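Brirnura Wooden Cube Set – Set-up and Care Guide
Section 3: Preparing the tabletop and placing the cubes
Revision 10/10/2022

3.1 Scope

This section covers the positioning of the table, the marking of the target square, the placing of the coloured cubes and the routine care of both. It applies to all Brirnura sets supplied with the Jemness marking tape. For sets supplied with the older printed sheet, see Section 5. Unpacking and the contents check are described in Section 2 and should be finished before any step below is started.

3.2 Terms used

Cube: one painted or stained wooden block from the set. The colour is named where it matters.

Target square: the outline on the tabletop into which a cube is placed. It has a black border and a white interior.

Start area: the part of the tabletop where cubes wait before they are placed.

Near edge: the long edge of the table closest to the user.

3.3 Choosing the tabletop

A plain white, matt top gives the clearest contrast with the cubes and with the black border. Light grey is acceptable. Patterned tops and glass tops are not suitable.

Scuffs, specks and small fixing holes do not prevent a top from being used, provided that no hole lies under the border of the target square and no raised burr can be felt with a fingertip. Panel joints should be flush. If a joint can be felt, keep the target square and the start area on the same side of it.

The recommended working height is 800 mm from the floor to the upper face of the top. Lower tables may be used with the user seated.

CAUTION: Do not set up on a folding table unless both leg locks have been closed and tested. A top that dips under light hand pressure will let the cubes creep.

3.4 Preparing the surface

1. Clear the working part of the table.

2. Wipe the top with a damp cloth. A drop of ordinary washing-up liquid may be used on grease marks.

3. Wipe again with clean water and dry with a second cloth.

4. Check the top with a spirit level, first along the near edge and then at right angles to it. Adjust the feet until the bubble is central in both directions.

5. Pass a hand over the area chosen for the target square. Grit left under the tape will show as a lump and cannot be pressed out later.

Note: Solvent cleaners leave a film on some white tops. Where one has been used, repeat steps 2 and 3 before going on.

3.5 Marking the target square

1. Measure 310 mm from the near edge and make a light pencil mark.

2. Place the card template supplied with the set on the mark, with its printed arrow pointing away from the near edge.

3. Draw lightly round the template and remove it.

4. Lay the first strip of black tape along the pencil line nearest to you. Keep the tape outside the line, so that the white interior remains at full size.

5. Lay the remaining strips in the same way, working clockwise.

6. Trim the corners with a sharp knife and a steel rule. Cut through the tape only.

7. Rub out any pencil marks still showing inside the border.

8. Press the tape down with the flat of a thumb, corners last.

Opposite sides of the finished square should agree to within 2 mm. If they do not, lift the strip that is out and lay a fresh one. Tape that has been lifted once should be thrown away.

CAUTION: Knife blades mark soft tops. Turn the blade over to a fresh edge and use light pressure. Keep the free hand behind the rule.

3.6 Inspecting the cubes

The cubes are solid wood with softened edges. Faint grain showing through the colour is normal, as are small differences in shade between the faces of one cube, in particular where the end grain has taken up more colour.

Look over each cube before it goes on the table. Set aside any cube with:

- a split that will catch a fingernail
- a dent on a corner deep enough to make the cube rock
- colour that comes off on a dry white cloth
- a sticky face

Rocking is best checked on the prepared top. Stand the cube on each face in turn and tap one upper corner. A sound cube stays quiet. A cube that clicks on one face only can still be used if that face is kept uppermost or to the side.

3.7 Placing a cube in the target square

1. Put the cubes in the start area, clear of the target square and clear of one another.

2. Choose the cube to be placed. Red is used for the first placing because it shows up well against both the border and the white interior.

3. Take hold of the cube by two opposite side faces. Keep the top face clear.

4. Carry the cube to a point directly above the target square before lowering it. Sliding it in across the tape lifts the edge of the border in time.

5. Turn the cube until its sides are parallel with the border.

6. Lower it until the whole of the bottom face meets the table, then let go of both sides together.

7. Look from directly above. The cube must stand upright inside the black border and must not rest on the tape.

A cube standing off centre within the square counts as placed. White from the interior may show on one side, on all sides or unevenly.

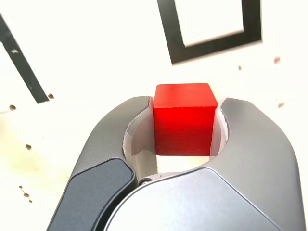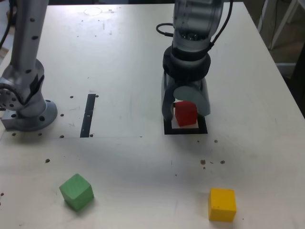 Can the cubes be used on a top that is still damp from cleaning?

Wait until the top is fully dry. Damp raises the grain on the bottom face of the cube, and the colour may then mark a white surface.

3.8 Clearing and repeating

1. Lift the cube straight up by two side faces.

2. Return it to the start area. Leave enough room on every side for the next hold.

3. Check the border. Press down any corner that has lifted.

4. Place the next cube as in 3.7, steps 3 to 7.

When the colours are being placed in order, write the order down before starting and keep the sheet off the working part of the table. The Krajewska order card (part 128, sold separately) has a space for this and may be wiped clean.

Note: Only one cube should be in the target square at a time. Stacking is covered in Section 4 and uses a different template.

3.9 Lighting

Even light from above is preferred. A single lamp to one side throws a shadow across the border and can make a straight cube look turned. If a side lamp is the only one available, put it on the far side of the table and raise it as high as the stand allows. Colours are harder to tell apart under warm bulbs, dark red and brown most of all.

3.10 Care of the cubes

Wipe the cubes with a dry cloth after use. For fingermarks, use a barely damp cloth and dry at once. Do not soak the cubes or put them in a dishwasher.

Scratches may be left as they are. A raised splinter should be taken down with fine abrasive paper, wrapped round a flat block, working along the grain. Bare wood can be touched in with Iltholm wood stain in the matching shade. Apply it thinly and leave it overnight. Do not stain the bottom face if the cube is to be used on a white top the following day.

3.11 Care of the target square

Black tape wears first at the corners. Replace the whole border when any strip has begun to curl or when the edge no longer shows as a clean line. Adhesive left on the table can be rolled off with a clean finger – scraping should be avoided on painted tops.

Where the square is in regular use, an inspection each February and again when a new set is opened will normally be enough. Repeat the level check in 3.4, step 4 at the same time, and whenever the table has been moved.

3.12 Storage

1. Check that every cube is dry.

2. Lay the cubes in the tray in a single layer with the lightest colours at one end.

3. Put the template flat on top of them, printed side down.

4. Close the lid and store the box away from radiators and direct sun.

The tape should be kept in its bag. A roll that has picked up dust along its sides will not give a clean border and should be used for labelling only.

3.13 Faults

Cube rocks in the square: check the bottom face for grit, then check that the cube is not standing on the tape. If it still rocks, carry out the test in 3.6.

Cube drifts towards one side: the top is out of level. Repeat 3.4, step 4.

Border lifts soon after laying: the surface was greasy or damp. Remove all the tape, clean as in 3.4 and mark out again.

Coloured marks on the table: wipe at once with a damp cloth. Withdraw the cube until it has passed the dry cloth test.

Square looks uneven but measures correctly: check the lighting as described in 3.9 before re-laying any tape.

Continue with Section 4, Stacking and rows.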